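Wanted: patient people to drive two robot arms and complain about it

Flullov is looking for participants for a comparison of grippers and controllers this May. You will sit at a two-arm table, move household objects from one place to another, and tell us in writing which setup annoyed you least. We have our own opinions, but we have spent so long with these arms that we now apologize to them when we bump the table, and our judgment is no longer trusted.

The study covers 3 grippers and 3 controllers. Each session pairs one of each, and you will come back until you have tried them all. The tasks are domestic: shoes onto a rack, shoes off a rack, plants moved out of the way of shoes. It sounds easy. Selorm Yakubu, who wrote the task list, took most of a morning over one sandal and has asked us not to say which.
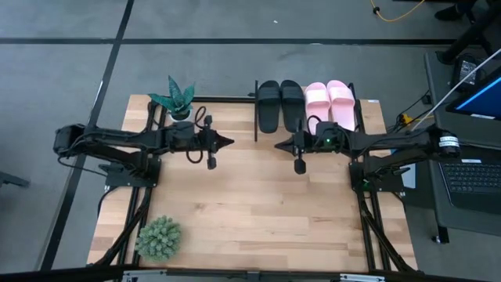 You don't need any experience with robots. We would like a mix, so gamers, knitters, forklift drivers and people who can't parallel park are all welcome. You do need to be 18 or older, able to sit for a session with breaks, and willing to fill in a form after every run, including the ones you would like to forget. Both hands are required, as there are two arms and they don't take turns.

We pay $159 on completing the full set of sessions. Coffee is free and tastes like it. Sessions start at 10 a.m. at our Cormier building, second floor. Please wear sleeves that stay out of the way of cables.

We have room for 10 people. To apply, send a few lines to Yu-na Han at Flullov saying which mornings you can manage and whether you are left-handed. Questions about pay go to Randa Haddadin. Complaints about the grippers should be saved for the form.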